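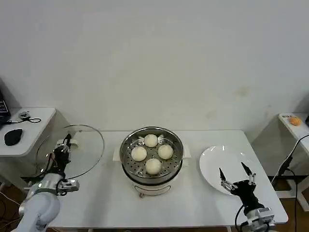
Narendra Tripathi reckons the lid should stay on for a few minutes after you switch off, and that if you whip it away too soon the buns will wrinkle like thumbs in a bath. I've been a whipper all my life, so I took that rather personally, but I went along to the steamed bun evening at the Flilldale Food Hall anyway and I'm very glad I did!

The news, for anyone who missed the poster by the bus stop, is that the bun evenings are carrying on right through July. They were only meant to be a one-off. Then 40 people turned up to the first, there were 15 chairs, and the rest of us ate standing against the wall with plates under our chins. So now there's a proper list at the till, and you put your name down for either the 5.30 or the 7 o'clock (the later one fills up first, I'm told, so don't dawdle).

You get a go at the whole thing, from the dough upwards. The recipe handed out on the night starts with 400 grams of plain flour, plus yeast, a little sugar, warm water and a spoonful of oil, and it's all done by hand. Mine was far too sticky to begin with. I was told to stop adding flour and keep kneading, and after a while it did come together and went lovely and smooth, although I'd got it up to both elbows by then and had to ask a stranger to push my glasses back up.

After that it's a wait under a damp tea towel, a quick knead to get the air out, and then shaping. You tuck the edges underneath and roll the ball round under a cupped hand until the top is tight. Some people at our table were tremendously good at this. I produced one nice round one and several that leaned.

Then they go in the steamer. The sort with a basket full of little holes and a glass lid is ideal, because you can see how they're getting on without letting all the steam out. Four buns to a basket is plenty if you want them to keep their shape, one at the back, one at the front and one either side, with a good gap between them. They do swell! A woman near me squeezed in six at home last month and ended up with what she called a bun flower, and she said it tore apart very nicely and she'd do it again.

There was a bit of a debate about fillings. The plain ones are the ones I'd go back for, eaten hot with a dab of chilli oil, but the 7 o'clock lot have apparently been asking for pork and spring onion, and a red bean version has been promised for the end of the month. Castaño, the deli on the corner, is sending over a chestnut paste to try as well, which I can't quite picture in a steamed bun, though I'd eat it off a spoon quite happily.

A few people wanted to know whether they needed to buy a special pot. You don't. A saucepan with a colander balanced in it and a lid that more or less fits will do, as long as the water stays below the holes and you wrap a tea towel round the lid to stop it dripping. I tried it in my own kitchen two nights later with my mum's old colander and a plate for a lid, and got perfectly decent buns, a bit flat on one side. And yes, I left them alone after I turned off the heat. I stood there with my arms folded and watched the clock. They came out smooth as anything, so I owe an apology there.

The hall has been totting up, and between the first evening and the last one before this went in, 727 buns were made. I'd like it noted that I was responsible for five of them and ate seven.

It costs nothing to come, but there's a tin for the flour and the electric, and please bring a clean apron and something with a lid for taking leftovers home. Plates are provided. If you've got a spare steamer sitting in a cupboard, the hall would love to borrow it for the 7 o'clock, where there's been a queue for the baskets every time. Stick your name on the bottom of it with a bit of tape so it gets back to you, and leave it at the till any morning before noon.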